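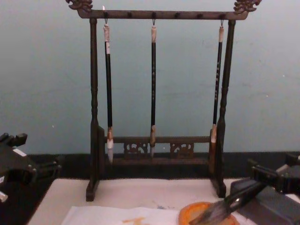 Preguntas frecuentes: soportes para pinceles de caligrafía

¿Cómo se cuelgan los pinceles?
Por el lazo del mango, con la punta hacia abajo. El modelo Jedmont admite pinceles de hasta 171 mm.

¿Se pueden colgar recién lavados?
Sí. Escurra antes el pelo y devuélvale la forma con los dedos. El secado tarda unas 2 horas.

¿Qué mantenimiento requiere la madera?
Paño seco. En las zonas talladas, brocha suave -- sin disolventes.

¿Venden ganchos de repuesto?
Sí, en bolsas de 2 unidades. Referencia Westix 2.606.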